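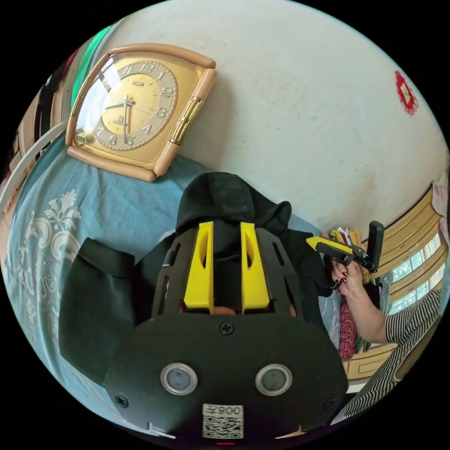
When the fingers do not open

3 min read

In July, one of the two robot arms at the Drisuvura project in Ruvismont refused to let go of a jacket. The other arm was already moving away with the sleeve. For a moment both arms pulled against each other, then one of the yellow fingers broke at the slot and a piece flew over the table. It landed on the floor on the side where visitors usually stand.

I spoke with the engineer responsible for the arms. She asked me not to use her name, and she had prepared notes on paper, which she turned face down after a few minutes.

"We were lucky with the direction," she said. "There was a visitor in the room ten minutes before. I don't like to tell this story as a funny one."

The arms learn from recordings. People go to ordinary homes and handle clothes with a pair of hand-held grippers, which the project calls Utura, and the movements are later used for training. The engineer first suspected the motor. She changed it, repeated the same task and the hand stayed closed again. She then changed the cable, and she says now that this was a wasted afternoon.

"The arm was doing what it had learned," she told me. "In the recordings the fingers did not open, so it did not open them."

The cause was in the signal for the finger width. On one Utura unit this value could freeze after a long session. The person opened the fingers, the cloth fell, but the file still said "closed". The check that ran after each session looked only for missing values, and a frozen value is not missing. It passed every time.

They went back through 600 recordings made with that unit. In 100 of them the width was frozen for at least part of the task. I asked if this was not easy to see on video.

"Yes, if you watch it. The fingers are bright yellow, and against a black jacket you see very well if they are open or closed. But we did not watch all of them. We looked at the curves, and the curves were smooth."
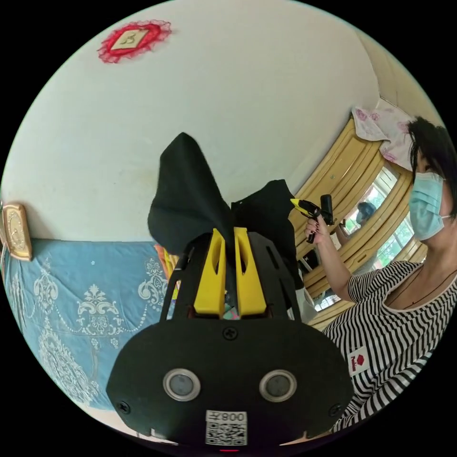 One of the collectors told me that the unit had felt normal in the hand, and that the red light was on as always, so there was no reason to stop. What bothered the collector more was that the instructions said nothing about long sessions. A home visit can take a whole afternoon, and people do not restart a tool that seems to work.

The instructions have a line about it now. The unit is restarted between garments, and before the first one the fingers are opened and closed fully three times. The new check compares the width with what the camera sees and marks a recording if the two disagree for more than 200 milliseconds.

On the robot side the changes were slower. The arms now have a limit on how hard they may pull against each other, and there is a clear screen in front of the table. The engineer had asked for the screen earlier, in writing. I asked what the answer had been.

"That it would be in the next order," she said, and then – after looking at her papers again – "it was a small order, it could have been done."

The frozen signal itself is not fully understood. Saarinen, the workshop that builds the electronics, has replaced the board in the faulty unit and kept the old one on a test bench. It has opened and closed 1,000 times there without one fault. The engineer is not happy with this result. She would prefer that it failed.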